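Progress report to the Lendurico Fund
First novel support, the Mudgway manuscript
Covering the spring months, to the end of May

Dear friends at Lendurico,

Thank you, first of all, for your patience with my last letter, which I know rambled (my editor at Voven says the same of my chapters). I'm happy to tell you that this one comes with better news. The full draft of the novel is finished! It runs to 88 thousand words, a good deal longer than I promised you, and it's still called Mudgway after the town where the two sisters grow up, though Voven would like us to talk about that.

Most of the spring went into the middle section. You may remember that the story used to leave the family kitchen in chapter four and never go back. I've now written 10 new scenes set there — quarrels, mostly, and one very long breakfast — and the book feels steadier for them.

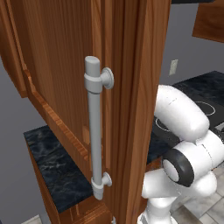

Voven replied that the breakfast should stay exactly as it is but that the younger sister goes quiet for far too long afterward, and asked whether she might be given the letter to read instead of her aunt. I grumbled for an evening and then tried it, and I'm keeping it.

On the money side, I have spent $3,075 of the grant so far. Nearly all of it went on rent for the desk at Flidlow and on the train fares to the county archive, where I read old school newsletters until my eyes hurt. Receipts are attached.

There are 2 things still to do before the summer is out. The ending needs another pass, as the last chapter hurries, and I owe you the public reading we agreed on, which Flidlow has kindly offered to host one evening in July. I'd love to see some of you there, and there will be cake.

With warm thanks, as ever,
The author of Mudgway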